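Billwood Hall – Instrument Store and Early Music Room
Inspection checklist with comments, July

Checked by: Delia Medina
Second check (keyboards only): Vasilică Pascu
Marks used: OK / Watch / Fix / Not checked
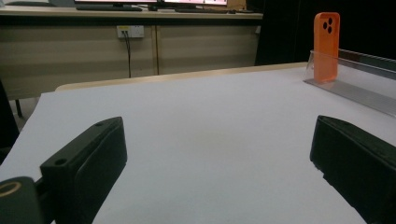
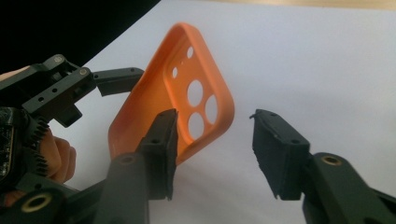
1. Room climate
Humidity reading steady on both gauges – OK
Gauge by the street door – Fix. Reads higher than the other two. Do not use it until it has been reset.
Radiator valve closed – OK
Window catches – Watch. The left one needs a firm push.

2. Lutes and vihuelas
Bridges, lifting or gaps – OK on all except the Sosa vihuela. A sheet of thin paper goes under the bass end of the bridge. Tuned down a third and tagged. Not to be lent out.
Gut frets – Watch. Frets 1 and 2 on the teaching lute are badly worn. Replace before the fall course.
Pegs – OK. Two were slipping on the bass lute and got peg paste.
Cases, latches and handles – Fix. One handle rivet is loose on the long case. Carry it from underneath for now.

3. Viols
Soundposts standing – OK
Endpins and hooks – OK
Bows slackened – Fix. Four were left at playing tension after Sunday's rehearsal. I slackened them. Players have been told before.
Strings – treble viol top string is fraying near the nut. Spare is in the drawer.

4. Keyboards (V.P.)
Harpsichord lid stick and hinge pins – OK. The front hinge pin had worked out a little and was pushed back in.
Jacks, upper register – Watch. Slow return on the low F sharp and the G above it. Eased, but it may come back in wet weather.
Chamber organ blower, cable and plug – OK
Organ casters locked – Fix. One brake does not hold. Chock supplied. Do not move the organ with fewer than three people.
Pitch stop rail – Not checked. The key was with the tuner.

5. Stands, lamps and cables
Stand lamps, 11 tested – OK
Flikalton extension reel – Fix. Outer sheath is nicked near the plug. Taken out of use and labeled.
Floor cables taped down – OK
Folding stands – two have stripped wing nuts. Put aside for parts.

6. Scores and part books
Shelf brackets – OK
Top shelf load – Watch. The consort sets should come down to waist height.
Hire sets from Stilport – all parts back except the second tenor. Letter sent.

7. Exits
Both doors open fully from inside – OK
Corridor clear – Fix. Harp trolley was parked across the fire door again. Moved.

Next inspection before the fall course begins. Items marked Fix go to Delia, keyboard items to Vasilică.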